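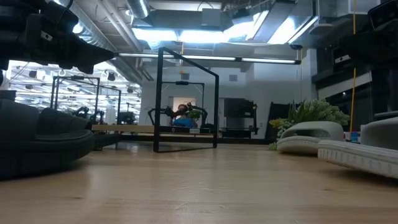 Soon-im Yook
Traductrice, autrice de ce blog depuis bien trop longtemps

3 octobre 2023

Enlever ses chaussures, ou pas

La question est revenue dimanche... non, pas dimanche, un soir de la semaine passée, je ne sais plus lequel, pendant que je faisais revenir des oignons et que les invités sonnaient déjà (ils ont toujours de l'avance, ces gens-là, je les aime mais ils ont toujours de l'avance). J'ai ouvert la porte avec ma cuillère à la main, on s'est embrassés, et puis il y a eu cette petite seconde que vous connaissez sûrement si vous vivez comme moi dans un pays où les deux usages cohabitent. Elle a regardé mes pieds. J'ai regardé les siens. Et elle m'a demandé : « On enlève ? »

J'ai répondu « comme tu veux », et j'ai passé le reste de la soirée à m'en vouloir. Parce que ce n'est pas vrai, que c'est comme elle veut. Chez moi, on enlève. On a toujours enlevé. J'ai grandi dans un appartement où l'entrée était plus basse que le reste, de la hauteur d'une marche, et où cette marche séparait deux mondes aussi nettement qu'une frontière. En bas, la rue, la poussière, les parapluies. En haut, la maison, c'est-à-dire le sol sur lequel on mangeait, on jouait, on dormait. Ma grand-mère aurait pu pardonner beaucoup de choses à beaucoup de monde, mais une semelle sur le mauvais côté de la marche, je ne crois pas.

Quand je suis arrivée à Kedau, j'ai loué un deux-pièces au rez-de-chaussée de la résidence Rultell, avec une porte qui donnait directement dans le salon. Pas d'entrée, pas de marche, rien. Les premiers temps, j'ai posé un morceau de carton par terre et j'ai décrété que c'était l'entrée. Mes amis l'enjambaient. Certains s'essuyaient dessus, très poliment, et continuaient jusqu'au canapé avec leurs bottes. Je souriais et je lavais le sol après leur départ, à minuit passé, à quatre pattes, avec une mauvaise humeur dont ils n'ont jamais rien su.

Ce qui m'a sauvée, ce sont mes voisins de palier, les Engebretsen. Un couple de retraités, très grands tous les deux, très discrets, qui m'avaient invitée à prendre un café pour me souhaiter la bienvenue. J'arrive, je frappe, la porte s'ouvre, et que vois-je au pied du mur ? Un banc bas, un panier en osier, et dans le panier, des chaussons. Des chaussons de toutes les tailles, un peu avachis, certains feutrés, d'autres tricotés, visiblement portés par des quantités de pieds avant les miens. Madame Engebretsen m'a simplement indiqué le banc. Pas un mot d'explication, pas d'excuse, pas de « ça ne vous dérange pas ? ». J'ai failli pleurer. J'étais partie si loin, et je retrouvais la marche de ma grand-mère dans un panier.

Nous avons beaucoup parlé de chaussures, par la suite. C'est elle qui m'a fait remarquer que la gêne, quand il y en a une, vient presque toujours de l'improvisation. Demander à quelqu'un de se déchausser sans rien lui donner à se mettre aux pieds, c'est un peu le déshabiller. Il y a la chaussette trouée, le collant qui glisse, le carrelage froid, le monsieur qui avait choisi ses souliers avec soin et qui se retrouve amputé de son élégance au milieu du salon. Si l'on tend un chausson, tout change. On ne retire plus quelque chose à son invité, on lui offre quelque chose. Je n'avais jamais vu la chose de cette façon et je crois bien qu'elle m'a rendue meilleure hôtesse, même si mon soufflé au fromage, lui, ne s'en est toujours pas remis.

Alors j'ai constitué mon propre panier, avec le temps. J'ai commencé par des paires achetées chez Furkell, la vieille mercerie derrière la place du marché, qui vend aussi, allez savoir pourquoi, des semelles, des pelotes, des bougies et du miel. Puis j'ai tricoté. Mal, au début. J'ai fait des chaussons dans lesquels on aurait pu loger un chat, et d'autres que même la fille des voisins du dessus, qui avait 3 ans à l'époque, refusait d'enfiler. J'ai appris que la laine pure, c'est magnifique et que ça se troue au talon en un hiver. J'ai appris aussi, en les passant un jour de distraction à 70 degrés avec les torchons, qu'un beau chausson d'homme peut devenir en une seule lessive un très joli étui à lunettes (il me sert encore !).
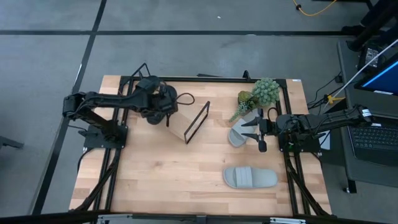
Le plateau en bois clair, sur la moquette grise.

Je me suis demandé longtemps d'où venait cette différence, et pourquoi certaines familles enlèvent et d'autres non, parfois dans la même rue, parfois dans la même fratrie. On invoque le climat, la neige, la boue. On invoque les sols, aussi : on ne vit pas de la même manière sur un plancher chauffé, sur des tommettes ou sur une moquette. Il y a sans doute du vrai dans tout cela. Mais j'ai des amis qui habitent en pleine campagne, avec de la terre jusqu'aux chevilles de novembre à mars, et qui traversent leur cuisine en bottes sans y penser une seconde, et leur maison est l'une des plus accueillantes que je connaisse. On y balaie, voilà tout. On y balaie beaucoup, même, et toujours en parlant.

Chez eux, je garde mes chaussures. Je l'ai décidé une fois pour toutes après un déjeuner où j'avais insisté pour les retirer, par principe, par habitude, et où j'étais la seule. J'ai passé le repas avec les pieds gelés, à éviter les miettes et les flaques du chien, pendant que tout le monde me demandait si j'étais sûre que ça allait. Il faut parfois savoir laisser sa grand-mère à la porte. Elle comprendrait, je crois. Elle ferait la tête, mais elle comprendrait.

Ce qui me touche dans cette histoire de chaussons, au fond, c'est ce qu'on apprend des gens en les voyant les enfiler. Il y a ceux qui farfouillent dans le panier et comparent, ceux qui prennent la première paire venue même si elle est ridiculement petite et marchent toute la soirée le talon dehors, et puis il y a les enfants, qui mettent deux chaussons dépareillés exprès et qui glissent dans le couloir jusqu'à ce que quelqu'un se cogne. Un ami de mon fils avait fini par avoir les siens, des gris, un peu épais, que personne d'autre n'avait le droit de toucher. Il est grand maintenant, il vit à l'étranger, et quand il est repassé nous voir il est allé tout droit au panier. Ils n'y étaient plus, bien sûr. J'ai eu de la peine comme si j'avais jeté un album de photos.

J'ai fait l'erreur, une année, de vouloir tout uniformiser. J'avais vu dans un magazine une entrée parfaitement blanche avec des chaussons parfaitement blancs, alignés comme à l'hôtel, et je m'étais mis en tête qu'il me fallait la même chose. J'ai tout remplacé. Personne n'a rien dit, mais je voyais bien que les gens hésitaient, qu'ils avaient peur de les salir, et une cousine m'a demandé si elle devait les remporter chez elle en partant. J'ai ressorti les vieux du placard au bout de quelques semaines. Ils étaient un peu plats, un peu tristes d'aspect, et tout le monde s'est remis à les porter sans poser de questions.

Quelques petites choses pratiques, puisque vous êtes plusieurs à m'avoir écrit après mon billet sur l'entrée. Prenez des chaussons ouverts à l'arrière, c'est plus simple pour les personnes qui ont du mal à se baisser. Mettez un siège, n'importe lequel, un tabouret suffit, même un coffre un peu solide. Lavez-les à froid (voir plus haut, l'étui à lunettes). Prévoyez grand, toujours. Et pour l'amour du ciel, ne dépensez pas une fortune : ma meilleure paire m'a coûté 20 couronnes dans un vide-grenier et elle a survécu à toutes les autres. Chez Furkell, on trouve encore des modèles feutrés pour moins de 100 couronnes, à condition d'aimer le vert bouteille. Moi j'aime le vert bouteille.

Pour ceux qui se demandent comment le dire sans froisser, je n'ai pas de formule. J'en ai essayé plusieurs. La petite pancarte, j'y ai renoncé, on aurait dit un dentiste. Le message envoyé avant le dîner, c'est pratique pour les gens qui tiennent à choisir leurs chaussettes, mais j'oublie une fois sur deux. Le plus souvent je laisse le panier bien en vue et je regarde ailleurs, comme le faisait madame Engebretsen.

Sauf l'autre soir, donc, avec ma cuillère et mes oignons. Elle a gardé ses chaussures, la pauvre, croyant bien faire, et elle s'est assise en rentrant les pieds sous sa chaise pendant tout le repas parce qu'elle avait vu, entre-temps, que nous étions tous en chaussons. Je m'en suis aperçue au dessert. Je lui ai apporté une paire, des bleus, ceux avec la reprise au bout, et elle les a enfilés en riant sous la table. Elle est restée jusqu'à une heure impossible. Les oignons avaient un peu brûlé, mais je ne crois pas qu'elle l'ait remarqué.

La prochaine fois, je vous parlerai de la soupe d'algues, promis, je sais que je l'annonce depuis le printemps. Et si vous avez un patron de chausson tricoté dont le talon tient plus d'un hiver, les commentaires sont ouverts !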